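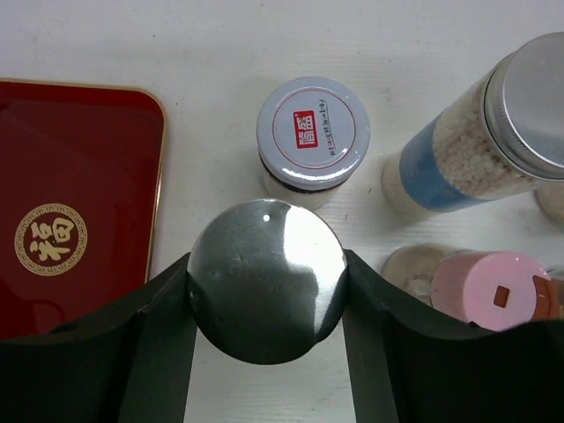

The Lid Drawer

There is a drawer in my kitchen that opens four inches and stops. It has done this for six years. What stops it is a lid, and the lid belongs to something I no longer own, or something I own but have lost, or something my husband gave away in August because, he said, it didn't have a lid.

I had assumed this was a private failing until I mentioned it at dinner and watched five adults put down their forks. One had a whole cupboard. One kept hers in the oven and took them out when she baked, which had led her to stop baking. A man I had met an hour earlier told me with real feeling about a jar that had been through two marriages.

So I went to see Hannelore Ammann.

Ammann runs Drutico, a two-room shop on the uphill side of Jivorholm, between a dentist and a place that sells only blinds. She deals in secondhand containers. Tins, jars, canisters, tea caddies, cookie boxes, the round metal things that hairpins used to come in. She bought the stock of a closing hardware store in the nineties, meaning to sell it off over a summer, and people kept bringing her more.

"They come in with the bottom," she told me. "They always come in with the bottom. They hold it like a bird that hit the window."

Her inventory, which she keeps in a ledger with a rubber band around it, lists 1357 containers and 1186 lids. I asked whether the second number was supposed to be smaller. She looked at me for a while. Then she explained that the numbers had very little to do with each other, and that anyone who thought they did was going to have a hard time in the business.

The work is done at a white table in the back, where everything gets emptied, wiped, and looked at. Ammann likes a white surface because rust flakes show up on it, and so does old tea. The day I visited she was sorting what had come out of an apartment clearance, and she let me help, in the sense that she let me sit down.

I was given the tins. A good tin, it seems to me now, is one of the last pieces of packaging that expects to outlive its contents. Take the red New Year kind with the gold 福 on it, the character for good fortune, in its round medallion. Whatever was in there was eaten in an evening. The tin then goes on to hold buttons, or receipts, or the spare fuses, for thirty years, wishing you good fortune every time you go looking for a fuse. Ammann says she has never seen one thrown out by the person it was given to. It's always the children who bring them in.

Glass jars with screw caps have a humbler career. They get washed for reuse and then aren't reused, because the cap still says what used to be inside and some small honest part of the brain objects to keeping cumin in it. Ammann sells them cheap and without comment. She has a low opinion of people who buy new jars made to look like old jars, and she has no trouble identifying them when they come through the door.

Then there are the plain metal lids. Round, silver, no maker's name, no pattern, a dent or two from being dropped on a kitchen floor at some point in the last century. These are the hard cases. A lid like that could belong to a tea canister or a sugar canister or a shaving soap, and it will nearly fit all of them. Nearly fitting is the great curse of the trade. A lid that is plainly wrong gets put down at once, but one that nearly fits will take up your afternoon. I spent forty minutes pressing a single disc onto a row of canisters, and on each one it sat with a slight tilt, like a beret.

"Stop pushing," said Valentin Hollenstein, from behind a stack of cookie boxes.

Hollenstein has worked at Drutico long enough to have a chair. His method is to hold the lid upright by its edge, between thumb and finger, and turn it slowly in the light. He isn't looking at the lid, he says, he's looking at the room in it. If the reflection slides across evenly, the disc is flat and you may proceed. If the window behind you goes wobbly, somebody has pushed that lid before, probably onto the wrong canister, and probably with the heel of the hand. He gave me a look at this point that I thought was uncalled for.

He also taught me the string test, which is simply to wrap a piece of string around the canister, mark it, and wrap the same string around the lid. This takes eleven seconds. I asked why we hadn't started with the string. He said most people like to push for a while first.

There are, of course, more modern approaches. Mikkel Damgaard, who used to design kitchens and now mostly talks people out of them, told me over the phone that the only cure is to own one kind of container. He recommends Stultance, a line of stacking boxes in which three sizes share a single lid. A starter set costs up to 400 dollars, and at the end of it you have a shelf that looks like a very small office park. Damgaard has lived this way for years and describes it as restful. When I pressed him, he conceded that he had a tin. It had been his aunt's. It was in the garage and it had, he thought, batteries in it.

I tried a halfway version. I emptied my own drawer onto the kitchen table, having first got it open with a bread knife and some language. Selina Mösli, my neighbor, came over to supervise, and brought her own bag of lids, which I considered presumptuous until we got two matches out of it. We have lived across a hallway from each other for nine years. At some point her paprika jar and my paprika jar had evidently traded hats.

What remained at the end was a small pile that fit nothing in either apartment. Mösli wanted to throw them out. She is a brisk person and she already had the bag open. I said I would take them up the hill.

Ammann went through the pile without much interest, flicking them to the left and right like a card dealer, until she came to the one that had been stopping the drawer. It was thicker than the others, with a deep rim. She turned it over, got up, went into the front room, and came back with a squat canister that had been sitting on a shelf, she said, since before Hollenstein had his chair. The lid went down onto it with a soft, reluctant sigh of air and stayed there.

I would like to say I was gracious. I asked her what she wanted for the canister, and she named a price that seemed high for something I had just, in my view, completed. I pointed this out. She said that it was a canister with a lid now, and those cost more.

I bought it. It's on the counter, holding rubber bands, and the drawer opens all the way, so that I can see for the first time how much string I own.

Drutico is open afternoons, except when Hollenstein has the key. Bring the bottom.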